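About Alance

Alance is a small workshop in Torkbridge that sets up, services and repairs humanoid robots. We opened with 3 benches and one contract. Today we look after machines for labs, training rooms and a few manufacturers, and most of our week is spent on cables, hands and joints.

How we set up a machine

Every robot that comes to us is set up in a furnished room. We use plain household things - a basket, a nightstand, a piece of fruit - and low targets near the floor, where a bent posture puts the most load on the hips and pulls hardest on the cables.

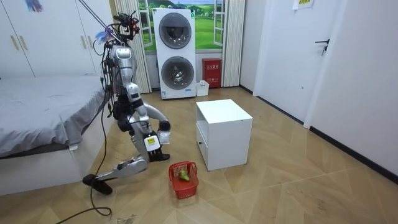 The first day goes to the cable run. Each bundle gets clipped with enough slack for a full bend, then checked again at the elbow and wrist. A cable that is fine when the robot stands up can go tight when it leans, and replacing one inside a forearm takes us 4 hours.

Hands come next. We zero the fingers, set the grip force and run the hand on a thin handle before it gets anything wider.
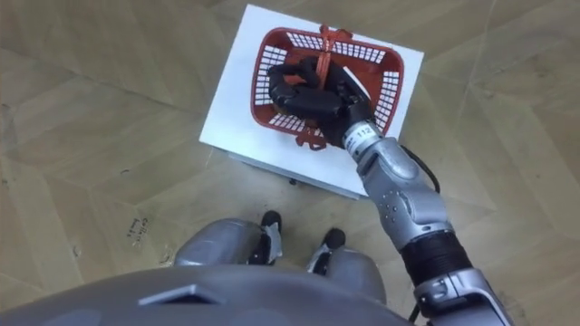
We write down the settings for each hand and keep them with the service record. The Gillies test sheet we use has 1385 lines, and a new setup has to clear all of them. A machine back for routine service gets the short version, 548 lines.

Head cameras are done last. They are lined up with the arms looking straight down at furniture and floor, and we repeat the check after any work on the neck or shoulders. 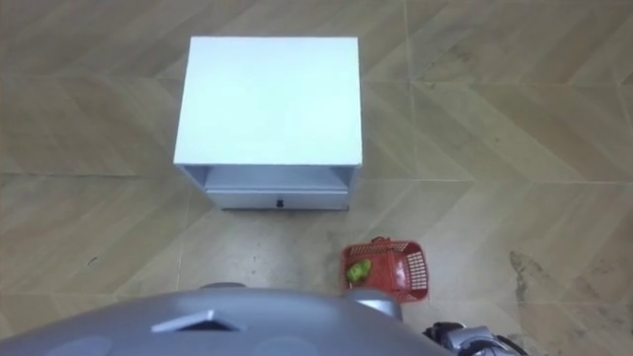 Service and repairs

We do yearly service, finger and joint replacement, and rewiring. Spare parts come through Suta, and we keep the common ones in stock. Please send the service record ahead of the machine.

Page updated January 15, 2018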